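BOWLS: AN UPDATE

Readers of the May newsletter will recall that the shared kitchen was down to its last few bowls, and that soup day had become a test of character. People were eating minestrone out of measuring jugs. One member, who has asked not to be identified and sits by the printer, used the lid of a cake tin.

The appeal for spare crockery went up on the noticeboard the next morning and the response was generous, in the way that responses are generous when people have cupboards to clear. We received gravy boats. We received a fondue set with two forks. We received 20 egg cups from somebody at the Wustley end of the building, all with the same rooster on them, and we would gently like to know more. What we did not receive for quite some time was a bowl.

Then Skarphéðinn Steinarsdóttir came back from a clearance sale in Hájek Lane with a box under each arm and the expression of a person who has haggled. The boxes held bowls. Plain ones, no pattern, no rooster. She put a couple out on the big wooden table so people could have a look before anybody voted on anything, and for a while the whole question of colour was thrown open.

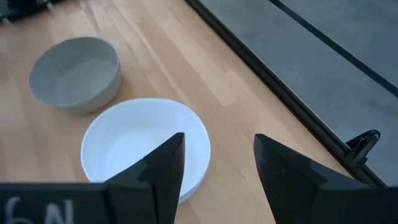

The grey party was small but loud. Grey, they argued, doesn't show tea stains, goes with the cutlery (nothing goes with the cutlery) and would be a change from everything else in the cupboard. The white party replied that white is what bowls are. There was a side discussion on whether the grey was in fact green, which used up most of a lunch hour and settled nothing, although two people have since had their eyes tested.

White won. The grey will be kept on for dips, keys and the raffle, and its supporters have taken the result well, apart from the note on the fridge.

A word about size, as several of you have asked. A soup bowl has to hold a proper serving and still be carried the length of the room by someone who is also holding a phone. It should have enough of a flare at the top that you can get your thumbs on it, and enough of a base that it stays put when the table gets bumped, and the table gets bumped constantly. Skarphéðinn's test was to fill one with water and walk it to the sink and back while being spoken to about parking. She lost a spoonful. This was considered a pass.
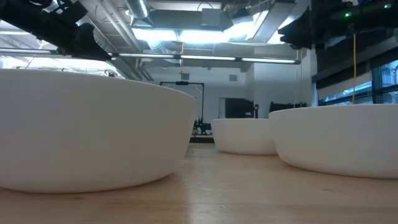 White it is: three of the bowls on the big table.

Now for the housekeeping, which we will keep short in the hope that it gets read.

The bowls live on the second shelf, right-hand cupboard, under the Bakura teapot that doesn't pour. Please stack them in one pile by size and leave the shelf above for mugs. They go through the dishwasher on the ordinary program. They do not go through the dishwasher with a fork welded to the bottom by porridge, so give them a rinse first.

They are not to travel. The last lot of bowls left this kitchen one at a time, on desks, in cars and in one case on a camping weekend at Skevlow, and at no stage did any of them come home. If you have one of the old ones, there is a box by the back door and no questions will be asked, although there may be looks.

The table itself could also do with some kindness. The finish has its share of scratches and we would prefer not to add to them, so lift things, don't slide them. Mats are in the drawer. We have 90 mats. We have never been short of mats.

Soup resumes on 5th June at midday. First up is pumpkin, with a lentil one for those who have views on pumpkin. Bring bread if you can, and a gold coin for the tin. Anyone wanting egg cups should see the front desk, where they will be given as many as they can carry.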